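Jalley Everyday Mug and Plate Set

Plastic tableware for people who have given up on matching bowls
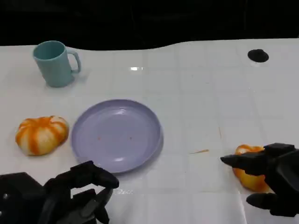 Albane Charpentier drew the first Jalley mug for a relative who had broken 6 china ones in a single winter and blamed the sink. The shape hasn't changed much since. It's a plain cylinder with a handle big enough for real fingers, and it will not impress your in-laws.

The mug comes in light teal, with a soft matte finish outside and a darker teal inside, where coffee does its worst. The plate is lavender and has a raised rim, so peas stay in the general area of the meal. We are asked every February whether the two colors go together. We think so. Our accountant wears brown shoes with a navy suit and disagrees.

What you get

Set for one: 1 mug, 1 plate, $18
Mug only: $11
Refills of any kind: your department

Care

Top rack of the dishwasher, or a sponge and a little resentment. Please keep both pieces out of the microwave and off the stove. The second part of that sentence was added after a letter from a customer in Pudarwood, who was very polite about it.

Crumbs show up on lavender. So does anything orange. If you serve carrots, you will know which plate they were on.

Shipping

Orders leave our shop on Saturday morning, packed by Iida Pelkonen, who uses more paper than we'd like and has never had a return for damage. Items are sent in one box unless you ask for two, and then we'll ask you why.

Stock

188 sets left in this color pair. Once they're gone we move on to the Talletti colors, a mustard and a gray that Albane calls "stone" and everyone else calls gray. If you want teal and lavender, order teal and lavender — the Renaud store has sold through its share and keeps sending people to us.

Pumpkins and other seasonal table clutter not included. Plates do not stack with older Jalley plates, which had a wider rim and a worse attitude.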